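Pondavum moves storage engine to permissive licence

2023-07-05

Pondavum, the embedded key-value store used as a back end by several message queues and time-series tools, has changed the licence on its storage engine. Release 11 is the first to ship under a permissive licence. Earlier releases remain under the copyleft terms they were published with, and those terms will not be altered retroactively.

The change covers the engine, the write-ahead log and the command-line tools. It does not cover the replication module, Stisitz, which keeps its present licence and will be packaged separately. Builds that link both must meet the conditions of both, and the release notes list the 13 source files that have moved from one tree to the other as a result.

Relicensing needed the consent of everyone holding copyright in the code. The project's audit found 969 commits from outside the core team. Most of these were cleared by written agreement. Where an author could not be reached, the code was removed and written again from the file format specification — chiefly in the compaction scheduler and the checksum routines.

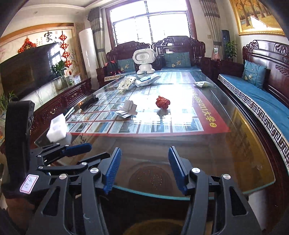

Do existing databases need to be converted before upgrading?

Files written by release 10 open directly in release 11, and the format marker is changed only when the first new segment is written. After that point release 10 will refuse to open the file, so a backup should be taken first. Files from release 9 and earlier must be passed through the dump and load tools.

Two downstream projects have set out their plans. Maihi, a log indexer, will adopt release 11 in its next minor version and drop its bundled copy of the old engine. Drolden, which maintains a fork with encrypted pages, will stay on the release 10 branch for now. Its maintainers say the rewritten checksum code changes the page trailer layout, and their patch set assumes the older one.

Release 10 will receive security fixes until January. No further features will be added to it. The default cache size, the locking model and the public C interface are unchanged in release 11, apart from 3 functions marked as deprecated in the header. These still compile, with a warning.

Source archives and signed checksums are on the project's download page. Binary packages for the main Linux distributions will follow once the packagers have updated the licence fields.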